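Iltlow (iOS), build 438: pre-submission checklist
Developer: Bramero
Checked by: Reet Laur. Countersigned by: Rory Swanson.

1. Cold launch to title screen. Pass. The Grevham logo can be skipped after first run.

2. Flashing content. Fail. The combo burst in level 30 flashes faster than our limit when three chains land together. Reduce the rate or add a fade. Ticket 1679.

3. Colour-blind mode. Pass with comment. Tile symbols are clear on tablet but small on phones. Raise by one size.

4. Touch targets. Pass. The pause button was moved away from the home bar in the last build.

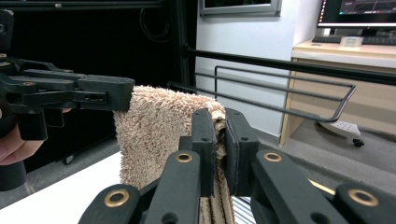

Beige towel, shaggy pile, held in a fold between black finger pads.

5. Purchases. Pass. Parental gate appears before the shop. Prices load from the store and are not typed into the build.

6. Save data. Fail. Closing the game during the Kļaviņa boss level loses the coins earned in that level. Repeated on two devices. Progress itself is kept.

7. Battery and heat. Pass. 40 minutes of endless mode, no thermal warning on either phone. Frame rate drops briefly when the shop opens; logged as minor.

8. Audio. Not checked. Music files in this build are placeholders.

9. Age rating form. Open. The answer on cartoon violence needs to match the new trailer. Rory to amend.

Result: not ready to submit. Items 2 and 6 to be retested in the next build, item 8 when final audio is in.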